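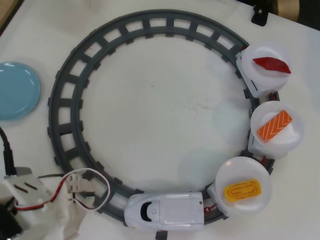 ## 3. Primeira instalação do compressor Wumby 40

Antes de ligar o que quer que seja, leia esta secção até ao fim, com calma e de preferência com um café ao lado. O Wumby é o compressor isento de óleo que a Totetti fabrica para consultórios dentários pequenos, e quase todas as chamadas que recebemos no apoio técnico vêm de passos saltados no primeiro dia (acontece aos melhores!).

1. Coloque o compressor num piso nivelado, com 40 cm livres de cada lado para a ventilação.
2. Retire os 4 calços vermelhos de transporte e guarde-os, que vão fazer falta se um dia mudar de instalações.
3. Enrosque o filtro de admissão à mão, sem chave.
4. Ligue a mangueira Nieminen à saída do reservatório e aperte a porca até sentir resistência.
5. Feche a torneira de purga, ligue a ficha e rode o interruptor para a posição I.

**Cuidado:** nunca desaperte a mangueira com o reservatório sob pressão. Abra primeiro a purga e espere que o manómetro chegue a zero.
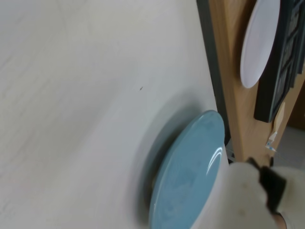
Borislav Kolev escreveu-nos a contar que, no consultório dele, o ponteiro parou a meio e só voltou a subir depois de fechar bem a purga, «coisa de um quarto de volta». Agradecemos-lhe a nota, que passou a fazer parte do passo 6.

6. Se a pressão deixar de subir, confirme a torneira de purga antes de mexer em qualquer outra peça.
7. Deixe o reservatório encher até o motor parar sozinho e só então abra a válvula para as cadeiras.

**Nota:** o secador Prurko vem montado de fábrica e o seu cartucho dura 658 horas de trabalho. O contador do painel avisa quando faltarem 96, tempo de sobra para encomendar outro sem sobressaltos. 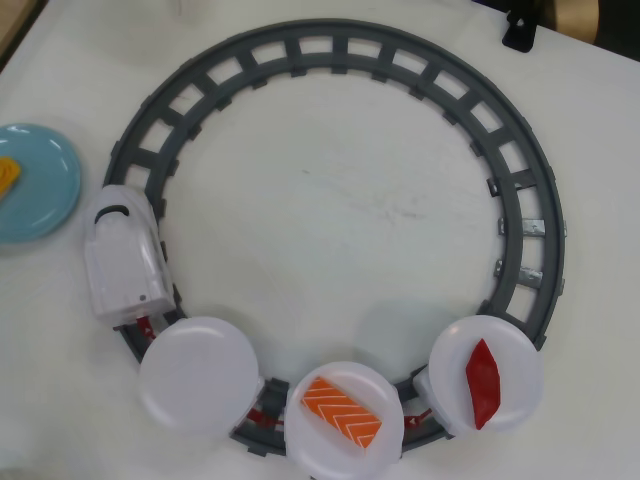 **É preciso purgar o reservatório todos os dias?**
Basta fazê-lo ao fim de cada dia de consultas, com o motor desligado e a torneira aberta devagar, até deixar de sair água.

8. Registe a data da instalação na folha de manutenção, na contracapa deste manual, e assine.

Para peças e dúvidas, escreva a Mirjana Vukčević, no apoio técnico da Totetti, indicando o número de série gravado junto à ficha.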